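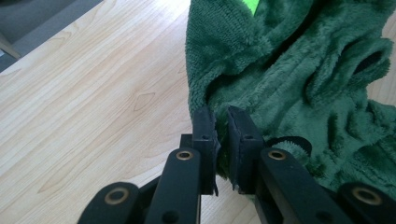
Vinh Tạ

Community Help > Sewing & Fabric > Care and Storage
January 16, 2024

How do I wash and store thick green plush without wrecking the pile?

Hi all! I've fallen hard for plush this winter and now I own more of it than I know what to do with. The dark green piece is my favorite, a really deep forest color, and when it's bunched up the ridges go almost sage where the light hits. I could pet it all day.

Two things I need help with. First, washing. I bought it secondhand from a seller called Mai who had no idea what it was made of, and there's no care tag left. I'm guessing polyester because it's so fuzzy, but that's a guess. It smells like somebody's attic. Can it go in the machine or am I going to pull out a matted green brick?

Second, folding. Every time I fold it into a neat square and put it on the shelf, I come back to hard creases where the pile lies flat and looks a shade darker. If I just leave it in a heap on the table it looks great, but I'd like to eat dinner there at some point. What do you all do? I have one deep drawer and a shelf in the hall closet to work with, plus a Fendden tote with a zipper that I was going to use for shoes.

Oh, and my washer is an older Drelteck. It has a gentle cycle, and the spin speeds go up to 3000 according to the dial, which can't be right, but that's what's printed on there.

Thanks in advance, I love this place!

2 answers

plushandpins
Oh I love a green plush, welcome to the club! I've been sewing hoodies and dog beds out of the stuff for seven years and I've ruined my share, so here goes.

Wash it cold, on gentle, inside out if it's sewn into anything with an inside. Zip the zippers. Put it in a mesh bag or an old pillowcase with the end tied, and don't wash it with towels (the lint gets down in the pile and you'll be picking at it until May). Use about half the detergent you normally would. Skip fabric softener completely! It coats the fibers and that fuzzy feel goes kind of greasy. For the attic smell, half a cup of white vinegar in the rinse does it for me, sometimes it takes two rounds.

Pick the lowest spin you've got. I don't know the Drelteck, but ignore the top of that dial.

Before any of that, wet a white rag and rub it on a corner somewhere you don't care about. Dark greens can bleed. If the rag comes up green, wash it alone, and keep washing it alone.

Drying: flat or over a rack, no heat. Heat is what gives you the matted brick, the tips of the fibers melt a little and curl and there's no fixing that. I know people who tumble on low and swear by it. I did that once to a throw and it came out feeling like a doormat. While it's still a bit damp, shake it hard and go over it with a soft brush, a baby hairbrush is perfect, in the direction the pile wants to go. Check that it's dry inside any sleeves or double layers too, those stay damp way longer than the rest.

For storage, roll it! Pile side out, fairly loose, around a cardboard tube if you have one (fabric stores will give you the tubes if you ask). Your deep drawer sounds great for that. If the roll doesn't fit, fold it in thirds with a rolled-up T-shirt tucked inside each bend so there's no sharp edge, and don't stack anything on top. The creases you've already got should lift with some steam from a kettle or a steamer held a few inches away, then brush. Don't touch it with the iron.

The tote is okay as long as you don't cram it. Don't vacuum bag plush, please, I beg you.

Have fun with it, and post what you make!

nukia_fan
+1 on no softener. I just throw mine in the wash with everything else and it's been fine, but mine is the thin cheap kind so maybe don't listen to me. Nukia brush from the pet aisle works good on the flat spots. Also you could hang it on a fat padded hanger if you've got closet space, then there's no folding at all.

Comment from Vinh Tạ
Rag test came up clean!! Going to try cold and gentle tonight with the pillowcase. I never would have thought of the T-shirt thing. I have tubes left over from wrapping paper, are those too skinny for thick stuff?

Comment from plushandpins
Tape three of them together in a bundle and wrap an old sheet around that first. Works great.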